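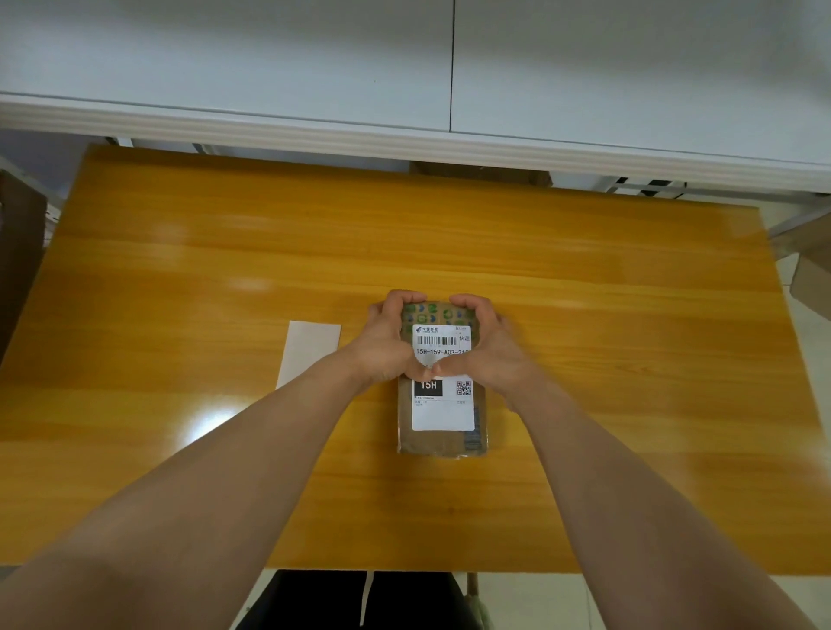 Fig. 1. Small mailer, label up, long side pointing away from you. Sheet of paper to the left.

4. Small parcels: check in, peel, save the mailer

Goes for anything flat that fits on the desk. Kraft mailers, bubble mailers, thin boxes. Big cartons are section 6, different rules, don't mix them.

Read 4.1 before you touch the label. Most of the mess last July was people peeling first and looking up the order second.

4.1 What you need

Clear desk, dry, wiped down
Good light, overhead or a lamp off to the side
Plain paper sheet, bigger than the label or the same size
Bodin log (paper or the tablet, either one)
Hair dryer, low setting only
Buson plastic scraper, the flat one
Marker, black
Small scissors, round tips
The gray bin for scraps

NOTE: no box cutters at this desk. There's a hook by the door for them. They stay on the hook.

NOTE: shiny desktops throw the lamp right back at you and the small print gets hard to read. Move the lamp, or turn the parcel a bit.

4.2 Check in

1. One parcel on the desk. One. The rest wait in the Bisier tray.

2. Lay it label up, top of the label away from you.

3. Look at the outside first. Torn corner, crushed end, tape lifting, anything damp. Write it in the log under "outside" before going on. If it's fine write OK, don't leave it blank.

4. Find the sorting code. Usually under the main barcode, letters and numbers with dashes in it. Copy the whole thing. If the end of it runs off the edge of the label, copy what's there and put a dash at the end so we know.

5. Find the short code. On a lot of the China Post ones it's white on a black block, like 15H. That goes in the small box on the log line, not the long one.

6. Scan the barcode if you're on the tablet. Tape glare stops the scan sometimes. Tilt, try again. Three tries and then type it in.

7. Match it to the Grolov order list. Same code, same name, same item. Tick it.

8. No match? Stop here. Parcel goes in the hold tray with a sticky note on it, unopened. Do not peel.

CAUTION: the label has somebody's name, address and often a phone number. Don't leave parcels label up on the desk when you go on break. Flip them over.

Codes worth knowing

Black block, white letters: short code, small box
Long code with dashes: sorting code, long box
Square QR: don't scan it, the tablet opens a web page and you lose the log line
Tiny print along the bottom: skip unless customs is asking

4.3 Take the label off

Why bother: we reuse mailers. A clean front takes a new label flat, and the old barcode can't get read by mistake on the way out. Covering it with the new label works too but only if it covers all of it, and the new ones are shorter, so mostly it doesn't.

1. Check the log line is done. Really done, code and all. You can't read a code off a label that came off in strips.

2. Put the plain sheet next to the mailer, on your weaker-hand side. Label goes onto it once it's off.

3. Look for clear tape over the label. If the tape crosses an edge, slit it along the edge with the round tip scissors. Shallow. You're cutting tape, not paper.

4. Pick a corner. Top ones are normally easier, less tape there. Get a fingernail under, or the Buson scraper held nearly flat.

5. Lift enough to pinch.

6. Fold the flap back over itself, low, and pull slow. Back along the label, not straight up at the ceiling. Straight up takes the brown layer with it.

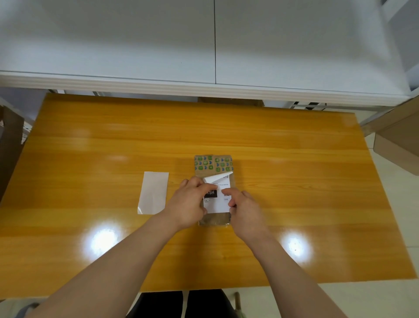
7. Other hand holds the mailer down, fingers close to where the label is letting go. Move them along as you go. If that hand is too far away the paper bows up and creases and then you have a crease under your next label.

8. If it starts bringing up brown fuzz, stop. Lay the flap back down, go in from a different corner and meet in the middle.

9. Still stuck? Hair dryer on low, a hand's width away, keep it moving. Count to 18. Try again. Twice at most.

10. Label off: glue side down on the plain sheet, press it flat. Doesn't need to be pretty.

11. Write the date and your initials on the sheet, next to the label, not on it.

12. Sheet goes in the folder for that day's orders.

CAUTION: no heat if you don't know whats inside. Candles, candy, crayons, glue sticks, lip balm, batteries. Check the order list. If it just says "gift" treat it as no heat.

CAUTION: no sprays and no lighter fluid. Kraft paper soaks it up and the smell stays in the mailer for weeks.

NOTE: printed packing tape (patterned, little icons, that kind of thing) stays on. Leave it. It's holding the end shut and it rips the paper every time. Plain tape that's already loose can go.

4.4 Open

Only now.

1. Turn the mailer over. Look for a tear strip. If there's one use it, pull all the way in one go.

2. No strip: scissors along the very end, as close to the edge as you can. Lose as little length as possible, you want that fold later.

3. Slide the item out. Don't shake it out. Put your hand in and feel for small stuff left in the bottom corner, screws and spare parts hide down there.

4. Item to the Bisier tray with the order slip on top.

5. Packing slip from the sender, if any, goes in the folder with the label sheet. Behind it.

4.5 Sort the mailer

Keep: front flat, no holes, corners whole, opened clean at the end.
Keep for small stuff only: one fuzzy patch where the label was, smaller than your palm.
Scrap: torn through, damp ever, smells of anything, crushed so it won't lie flat.

Kept ones go in the rack standing up, open end on top. The rack takes 200. When it's full it's full, don't wedge them, they bend and then they're all scrap.

Take any leftover barcode bits off or black them out with the marker. Solid black, both directions. A half covered barcode still scans sometimes and we've had a parcel come back to us over that.

4.6 When it goes wrong

Label came off in layers, top part gone, white backing still on the mailer
Leave the white. Fine to stick over. Put the top part on the sheet as usual.

Sticky patch left behind
Dab with a scrap of tape, sticky to sticky, lift, repeat. Or dust it with a little corn starch and brush off. Don't rub with your thumb, it turns gray.

Peeled the wrong one, not logged
Keep label and mailer together, clip them, hold tray. Tell whoever's on shift. Happens. Don't try to fix the log from memory.

Label stuck to itself
Dryer on low, ease apart, lay it down. If it tears tape the pieces side by side so the long code reads left to right.

Code on label doesn't match code on the tablet
Go with the label. Write both. Circle the one off the label.

Two labels, one over the other
Log the top one. Peel the top one only. If the under one has a different name on it, hold tray.

4.7 End of shift

Gray bin emptied. Label scraps with names on them go in the shredder, not the recycling.
Folder closed and back on the shelf, spine out.
Dryer unplugged, cord loose, not wrapped round the handle.
Desk wiped. Tape bits stick to the next parcel other wise.
Log signed.

Plain sheets come in packs of 1000, bottom shelf under the rack. Down to the last pack, write it on the board. Scrapers are item 29 on the supply list, replace when the edge gets nicked.

Section 4 checked by Ningsih Pattinasarany, Friday, March 6, 2020. Changes to her, on paper please, with the step number. Tray labels and hold tray rules are in section 5.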